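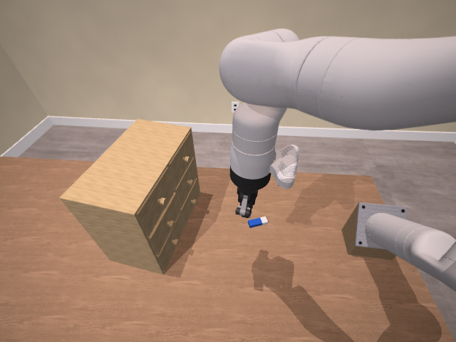
文・ハムディア・デゲファ(Hamdia Degefa)/2019年6月24日(月)

みなさん、冷凍庫の奥に「いつのだっけ?」っていうごはん、眠ってませんか。うちにはあります(たぶん5月の炊き込みごはん)。食べものの保存を調べる小さなグループ「フレレック」で、今回、家庭の冷凍庫日記をつけてくれる方を募集します!

お願いしたいのは、冷凍したものと日付、それを食べた日、味の感想をノートに書くこと。期間は6週間です。感想は「パサパサ」「意外といける」くらいで十分。私も試しにつけてみたら、食パンばかり出てきて笑ってしまいました。捨てたものも正直に書いてくださいね、怒りませんから。
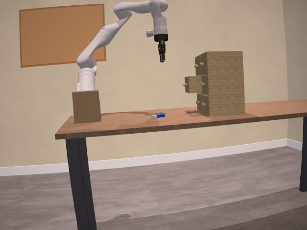 木のテーブルと白いロボットアーム

募集は86世帯。ひとり暮らしも大家族も大歓迎で、料理の腕前は問いません。冷凍庫がご自宅にあって、週に3回くらい自炊する方ならどなたでも。ただ、食事療法中の方は今回はご遠慮ください。記録のために食べるものを変えたり、傷んでいそうなものを無理に食べたりするのもナシでお願いします。

前回の「ズドサイド」という冷蔵庫編では、2,372件もの記録が集まりました。夜中に読みふけって寝不足になったほど面白かったんです。煮物の話、もっと読みたい!

謝礼は保存容器のセットと、まとめの冊子です。応募は申込フォームから、お名前、世帯の人数、冷凍庫の大きさ(だいたいでOK)を書いて送ってください。定員になったら締め切ります。ノートはこちらから郵送しますので、届いたらその日から始めてくださいね。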